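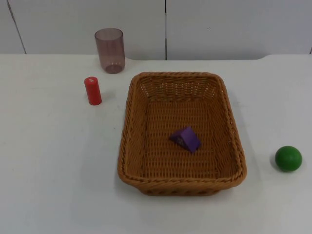 Tidying up is the household job people most often say they would hand to a machine, and it is one of the hardest to hand over. A dishwasher gets its plates in racks. A washing machine gets a drum and a door. Tidying has no drum. It means picking up whatever happens to be lying about and putting it where it belongs, and the things lying about are all different. A green ball has no flat side to sit on. A see-through plastic cup is easy for a person to spot and harder for software, which may take the wall behind it for part of the cup. A purple block already in the wicker basket has to be recognised as done and left alone.

At Sitbridge, where a small team has spent 21 months on this one chore, the test is simple to state. Put the toys in the basket. The arms may take as long as they like, up to five minutes, and no one may touch the table once the run has begun.

Rui Matos runs the tests. He used to fit packing lines for Dusitz, a maker of bottle caps, and he still talks about the work in those terms.

"On a packing line you know what is coming," he says. "It's the same cap, the same way up, all day. If it comes the wrong way up, you build a bit of bent metal that knocks it over. You can't put bent metal in someone's living room."

The packing line is where most of the money has gone, and for good reason. Machines have been moving identical parts from one place to another for decades. They do it faster than people and they don't get sore wrists. What they have not done well is cope with change. Swap the box for one a little taller and somebody has to be called out.

The newer approach is to show the machine the job many times over and let it work out the pattern. An operator steers the arms by hand through a tidy-up, then the objects are moved and it is done again. Sitbridge recorded 500 of these before Matos would let the arms try alone. He says the first attempts were poor. The arms reached for the right things and closed on air.

They are better now. With a block or a ball the arms usually manage. Cups are less certain, partly because of the clear plastic and partly because a thin wall gives when it is squeezed. Anything that rolls is a problem if it is missed the first time, as the second attempt starts from a different place.

The basket brings trouble of its own. A woven rim can catch a fingertip, and a light basket slides when it is pushed. Matos tried fixing it down and then took the fixings off again. "At home it won't be screwed to the floor," he says.

Clondell, which makes trolleys and shelving for shops, has been following the work with an eye on returned goods. Returns are a kind of tidying too. Items come back in no order and in any condition, and at present people sort them by hand. The firm has a trial bench in its warehouse and plans to keep it running until February. One person still stands beside it and steps in when an item is dropped.

That person is the main cost, and the question of when she can walk away is the one buyers ask first. Matos will not give a date. Three failed runs in a day is enough to annoy a customer, he says, and in a home it would be fewer.

Kravchuk, a rival firm, has gone the other way and dropped household work for now. It sells a single arm that loads trays of metal parts, and it has orders.

Matos has two children and a floor covered in bricks. He has not taken an arm home. In the evening he picks the bricks up himself, and it takes him less time than the arms need to clear a table.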